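Workbench tips: tape, blades and small parts

Masking tape
Tape stored on a windowsill goes brittle at the edge and tears into slivers. Keep rolls flat in a closed tin, away from heat. A roll that has already stiffened will often recover after a few seconds near a hairdryer on low; warm the outer layers only.

Fold the free end under by 5 mm before putting the roll away. Cut strips to length with scissors instead of tearing them when the edge will show, for example along a paint line. Strips cut in advance can be parked on the bench by one end. Press lightly or they will lift the bench paint.

Do not leave tape on finished timber overnight. Pull it back on itself at a low angle.

Scissors
Keep one pair for tape and one for cloth. Adhesive builds up on the inner faces of the blades and the pair begins to chew. Wipe with white spirit on a rag, then with a dry rag, then put one drop of light oil at the pivot. Work the blades a few times and wipe off the excess.

If the blades fold the paper over instead of cutting it, check the pivot before sharpening. On pairs with a screw, a quarter turn is normally enough. Riveted pairs can be closed up with a light hammer tap on a hard surface, but go gently - an over-tight rivet cannot easily be backed off.

Marker pens
Store water-based pens flat. Paint markers also go flat, and need shaking with the cap on before use. Match the cap to the pen straight after use; a loose cap will dry a tip in an afternoon. Test on scrap first, as some inks bleed under varnish.

For labels on tape, write before sticking. The line is cleaner and the tip does not pick up grit.

Small black parts
Rings, clips, washers and grommets vanish on a dark bench. Cover the working area with something pale and matt. White-faced hardboard is cheap and wipes down; gloss surfaces throw back the lamp and hide as much as they show. Lay parts out with a gap between each, in the order they came off.

Rubber rings should be checked for flat spots and fine cracks before refitting. Stretch them slightly between two fingers under a good light. Replace any that are doubtful.

At the end of a job, clear the surface completely and wipe it down. Parts left over go in a labelled jar - date and appliance on the lid.

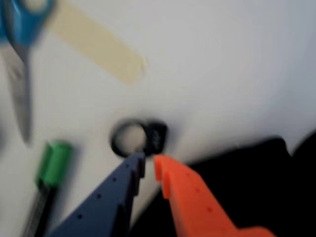
Scissors, tape, capped marker and a small black ring on a pale work surface.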